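Larner Desk Fans: Frequently Asked Questions

Last updated 1 March 2021

Which models does this page cover?
All Larner desk fans with an oval or round base sold under part numbers beginning with 2386. Tower fans and clip-on fans have their own page. The part number is printed on the rating label on the underside of the base.

Is the Cenier range the same product?
The motor and blade are the same. Cenier fans use a different switch and a shorter neck, so necks and bases are not interchangeable. Grilles are.

What is the correct distance from a wall?
Leave a clear gap behind the rear grille. A fan placed tight against a wall draws in less air and runs louder. A hand's width is enough for the smaller sizes. The 40 cm model needs more.

Can I run the fan overnight?
Yes. The motor is rated for continuous use and has a thermal cutout. If the cutout trips, unplug the fan and let it cool for at least 23 minutes before switching it on again. If it trips a second time, stop using the fan and contact service.

The fan hums at low speed but not at high speed. Is it faulty?
Usually not. A faint hum at speed 1 comes from the motor windings and is within tolerance. A rattle is different. Check that the grille clips are fully closed and that the blade nut is tight. The blade nut has a left-hand thread: turn it counterclockwise to tighten.

How do I clean the grille?
Unplug the fan. Open the clips at the rim, lift off the front grille, and wash it in warm water with dish soap. Wipe the rear grille and blade with a damp cloth. Do not use solvents, bleach, or a dishwasher. Let all parts dry fully before reassembly.

How often should I clean it?
Every month in regular use. Homes with pets will need it more often.

Does the motor need oil?
No. The bearings are sealed. Oil attracts dust and will shorten their life.

Can I use an extension cord?
A grounded or polarized cord of suitable rating is acceptable. Do not run any cord under a rug, and do not connect the fan through a dimmer or speed controller.

Where can I get a replacement blade?
Blades, nuts, and grilles are stocked by Claeys in the eastern states and by Nendovov everywhere else. Orders placed in February were delayed by a shortage of blade nuts. This has been resolved. Power cords are not sold as spare parts and must be fitted by a service center.

How long is the warranty?
2 years from the date of purchase, with receipt. It covers the motor, switch, and cord. It does not cover discoloration of plastic parts or damage from a fall.

How should I store the fan for the winter?
Clean it, dry it, and coil the cord loosely. Do not wrap the cord around the neck. Keep the fan upright in its carton or under a cloth cover, away from heaters and direct sun.

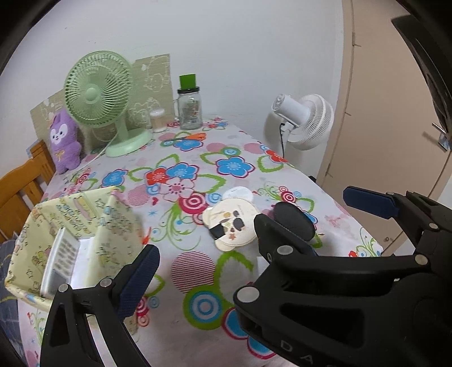

Desk fan with oval base, mint green.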